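Home Fixtures Results Tables Opinion Clubs

Opinion
April -- by the Laws and Scoring correspondent

The league should drop the losing bonus point

The Dillthorpe and District League awards a losing side 2 bonus points if it bats out its full 50 overs, whatever the margin. The rule was brought in to discourage sides from collapsing on purpose when a match was gone and the drive home was long. It has done that. It has also changed how the second innings is played, and the change is a bad one.

Take the Kanthorpe ground. The outfield is slow, the square boundary on the road side is long, and a first-innings total above 220 is rarely chased. A side set 230 there knows by the fifteenth over whether it is in the game. Under the old scale it kept going until it was bowled out. Under the present one it stops. The last 20 overs are blocked, the fielding captain has no reason to attack beyond his own bowling points, and both teams leave with what they wanted by the thirtieth.

The arithmetic encourages this. A win is worth 7. A side that loses four matches and bats out each one has taken 8 points, more than a side that won one and was bowled out in the other three. The table then ranks the first side higher. I do not think a league table should be able to do that.

Defenders of the rule say it rewards technique. There is something in this. Batting through against a tired attack on a wearing surface is a skill, and young players learn from it. But a limited-overs match is not a draw format, and the skill being rewarded is one the format has no other use for. If clubs want it taught, the place is the two-day competition, where it decides results.

A second defense is that the Nurmi Cup sides need overs in the middle before June. That is a matter for net sessions and friendlies. It should not be carried by the points system.

My proposal is simple. Replace the flat award with a scale tied to runs: 1 point at 75 percent of the target, 2 at 90 percent, none below. The overs faced would not enter into it. The Amik scoring sheet already records the target and the final total -- the two numbers needed -- so no scorer would have extra work, and the change could be made without touching the bowling points.

There will be objections about rain. A reduced target is still a target, and the percentages apply to it in the same way. Abandoned matches would stay as they are.

Clubs have until the end of the month to send in rule changes. I would ask at least one of them to send this one.

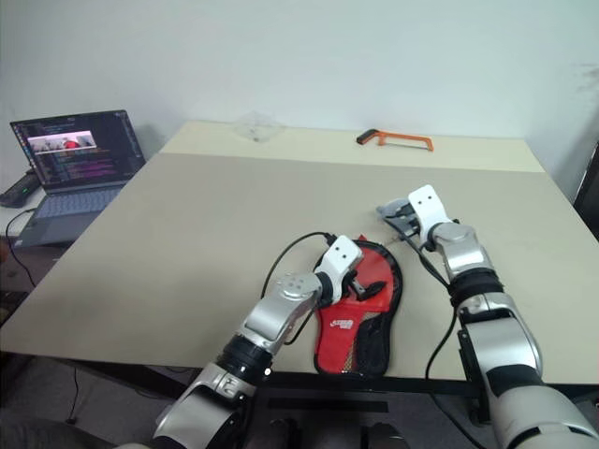
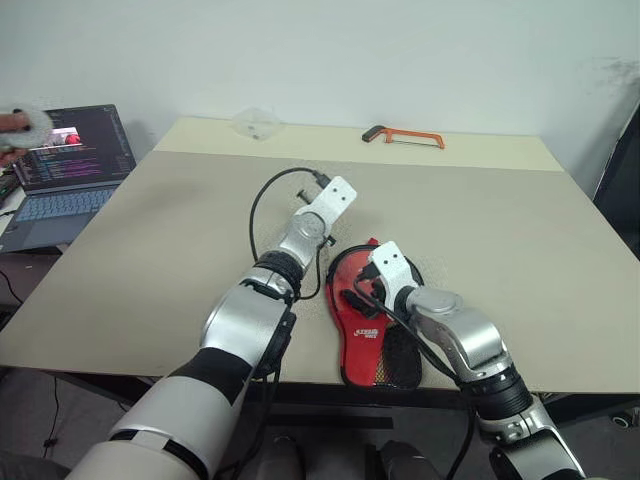 Red table tennis paddle case, first picture; gripper open over the table, second picture.

Contact the league office | Copyright Dillthorpe and District League | Back to top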